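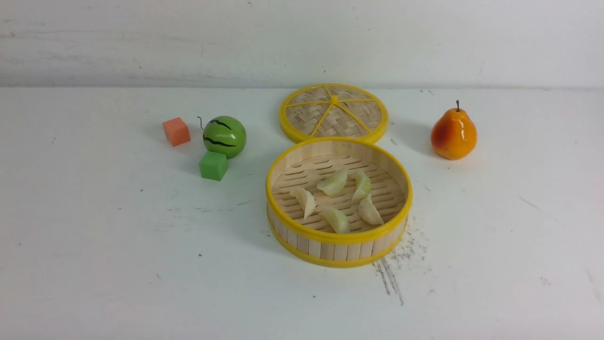 Figure 6.1. A tabletop task set: bamboo steamer with its lid off, dumplings in the basket, and toy fruit and cubes to either side.

Chapter 6
Planning and Paying for a Tabletop Robot Cell

In this chapter
6.1 Start from the task
6.2 The gripper and its spare parts
6.3 Task objects and work surface
6.4 Labor and setup time
6.5 Writing the purchase request

Key terms: cell, payload, end effector, consumable, lead time, contingency

The arm is the easiest item in a robot budget to price. It has a model number and a quote, and the quote stays good for a stated period. The rest of the cell is harder. Fingers, mounts, cables, lighting, a table, the objects to be handled and the hours needed to get it all running come from different suppliers and different accounts, and they are the usual reason a project overspends.

This chapter follows one small cell from the first task description to the signed purchase request. The buyer is Grinow, a company that prepares chilled food and wants to try out handling small, soft-looking items before it commits to a production line. The trial uses a bamboo steamer, a set of dumplings and a few other objects on a white table. Chapter 7 takes the same cell through installation.

6.1 Start from the task

Write the task down before you open a catalog. One page is enough. State what is picked up, where it is put, how close the neighboring objects are and what counts as a failure. A sentence such as "move dumplings between the basket and the table" already settles several purchases. The arm must reach over the rim of the basket. The fingers must fit inside it. The camera must have a view of the basket floor as well as the table.

Grinow's first draft said only "handle food items." The supplier it approached, Drurnex, answered with a quote for an arm rated far above the load. A heavier arm needs a heavier stand, and the stand would have gone on the same bill. When the task page was rewritten with the size and weight of the pieces, the stand came off the quote altogether.

Payload is the total weight at the end of the arm. It includes the gripper, the camera and its bracket, and whatever is being held. With light objects, the gripper and camera may make up nearly all of it.

6.2 The gripper and its spare parts

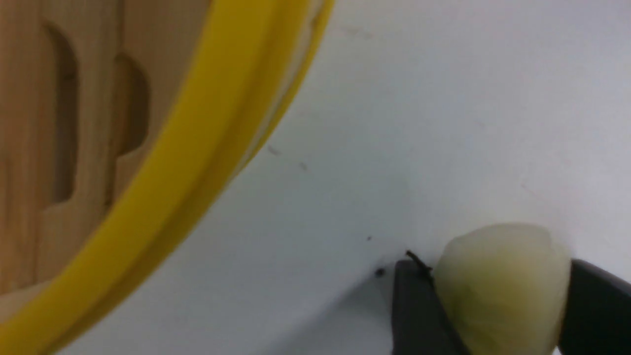
Figure 6.2. A pale, rounded piece held between two dark gray fingers, next to the yellow rim.

Budget the gripper as two lines. The first is the gripper body, bought once. The second is fingers and finger pads, which should be treated as consumables. Grinow allowed $600 for fingers and pads over the trial, plus $260 for a second wrist camera bracket and cable. A cable flexes each time the wrist turns, and a cell with no spare stands idle until the next delivery.

Check three things on the finger drawing: the opening width, the thickness of each finger and the outside width when fully open. The last is often left out of sales sheets. It decides whether the gripper can work close to a wall or rim without touching it, and it should be compared with the tightest space named on the task page.

Ask also for the lead time on fingers alone. Seol, the finger supplier in our case, kept standard shapes in stock but made custom shapes to order. The buyer planned to start with the standard shape and put off the custom one until July, when the trial results would be in.

6.3 Task objects and work surface

Objects are cheap and easily forgotten. Buy duplicates of each one in the same order, so that color and size match. Toy food keeps its shape and can be left out overnight, which makes it a sensible choice for a first trial. Real product belongs in a later phase with its own cleaning budget.

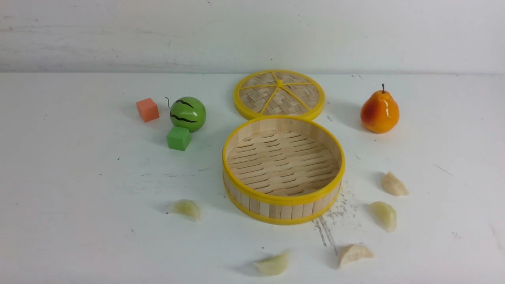

Allow for the table too. A plain, light surface makes small objects easier to pick out, but it also shows specks and scratches, and some vision software will respond to them. Decide early whether the top is to be cleaned, covered or replaced during the trial, and put the cost on the equipment request. If it is left to general maintenance, the work may be scheduled on a day when the cell is in use.

Grinow's line for objects and surface came to $478. It was the smallest line in the request and the one finance asked the most questions about, chiefly over the word "toy."

6.4 Labor and setup time

Setup hours belong in the same table as hardware. The Drurnex quote covered delivery and mounting only. Calibration, safety checks and staff training were left to the buyer, who set aside up to 100 hours for them. Record those hours under the Fornamik project code, or whatever code your organization uses, from the first day.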